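Home » Drinks & Ferments » Ginger

How do I get a ginger bug to actually wake up?

Asked by Leopold Schwaiger
Tags: ginger, fermenting, soda, beginner

Hi all! I have completely fallen for homemade ginger soda. My neighbor in Grastadton poured me a glass of hers last month and I have been thinking about it ever since — sharp, cloudy, just sweet enough, and so fizzy it made me sneeze. She moved before I could get the method out of her, so I'm working from a library book and a lot of hope.

My bug is on day five and I get maybe a ring of tiny bubbles at the edge of the jar and nothing more. I started with two tablespoons of grated ginger, two tablespoons of white sugar and two cups of water, and I've been adding a spoonful of each every morning. It smells lovely, like ginger and a little bit like bread. There's no mold that I can find.

Things that may matter: the ginger is the regular kind from the supermarket, and I peeled it. The water comes straight from the tap. The jar lives on a shelf near the back door, and it's January, so that shelf gets pretty cool overnight (low 60s I'd guess, I don't have a thermometer out there). It has a cloth over the top with a rubber band. 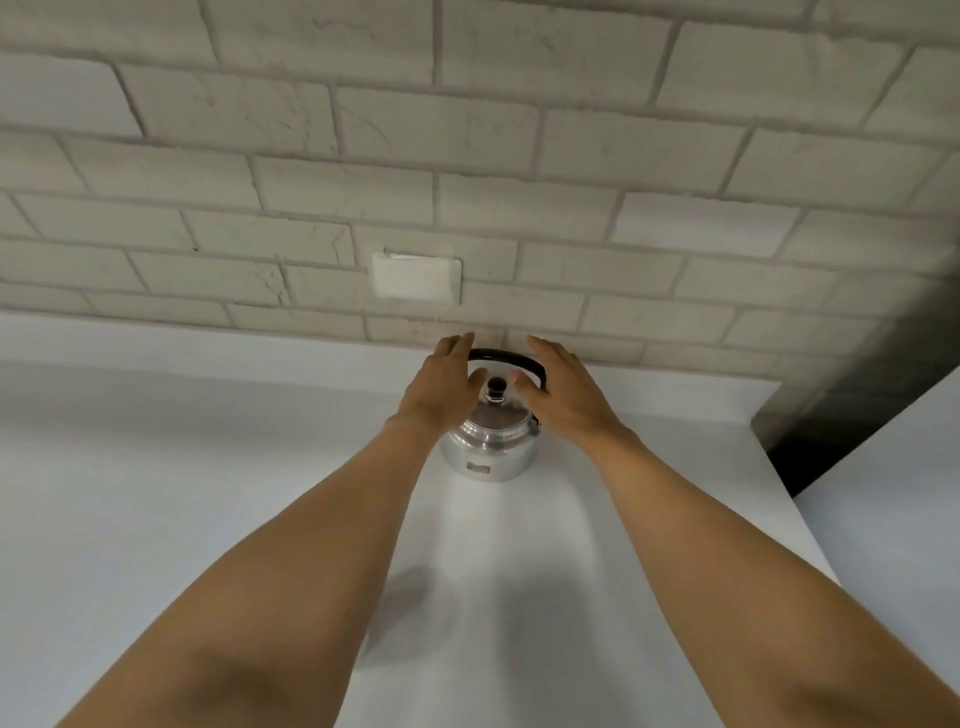 I also have a bag of dark brown sugar I could switch to if that would help. And once it does wake up, how much of it goes into a batch? The book says "a splash," and I would love a number. I have swing-top bottles ready and three lemons waiting, so any help at all is welcome!

5 people found this useful

Tolik

Oh, you are so close! A bread smell on day five is a great sign, please don't throw it out.

The peeling is what jumped out at me. A lot of the wild yeast you're after lives on the skin, so when you peel the ginger you scrape off a good share of the very thing you want. Leave the skin on, rinse off any dirt, and chop or grate it all together. Go for organic if your store has it. Some of the regular ginger is treated so it won't sprout, and I've had roots that simply would not start no matter how nicely I talked to them.

Next, move the jar. Low 60s will work eventually but it's slow going. Mine sits on top of the fridge, and in winter I put it in the oven with only the light on (tape a note to the oven door, I have preheated a jar and it was a sad evening). Somewhere in the 70s is lovely.

For the water, fill a pitcher the night before and leave it out on the counter. That gets rid of plain chlorine. If your town uses chloramine it won't budge that way, so use filtered or bottled spring water for a week and see if anything changes.

Stir it hard, too! Twice a day, really whip it around. When you hear it hiss as you stir, you're there.

How much to use: I go with 1/4 cup of strained liquid for every quart of sweetened ginger tea. Simmer a good handful of sliced ginger in the water for 15 minutes, stir in 1/3 cup of sugar, and let it cool all the way to room temperature before the bug goes in. Hot tea will kill it. Lemon juice goes in at the same time. Bottle it with a couple of inches of space at the top, leave it out two or three days, and open one every day over the sink to check the pressure. Then straight into the fridge. Please don't skip the checking — a forgotten swing-top can burst, and glass goes everywhere.

One more thing, it will have a trace of alcohol in it, so keep that in mind if you're sharing it with kids.

Can't wait to hear how the first bottle turns out!

Egger

just add a pinch of bread yeast, fizzy by tomorrow. works every time

Tolik (comment on the reply from Egger)

It does work, and it's fun for a party when you're short on time! It tastes more like bread to me, though, and Leopold already has a live one going. I'd give it until the end of the week first.

Dritemen

Agree about leaving the skin on. On the sugar: brown is fine and mine did seem livelier with it, but the soda comes out darker and has a molasses taste that I love in fall and don't care for with lemon. You could feed white and throw in one spoonful of brown every few days.

Also, pour off some of the liquid if the jar is getting full. I kept adding and adding to my first one and ended up with a jar of candied ginger, more or less.

Leopold Schwaiger (comment)

Thank you, all of you! Unpeeled organic ginger went in on Monday and the jar has moved to the top of the fridge. Tonight it hissed at me when I stirred it!! Tea is cooling now. I'm doing one bottle with lemon and one plain.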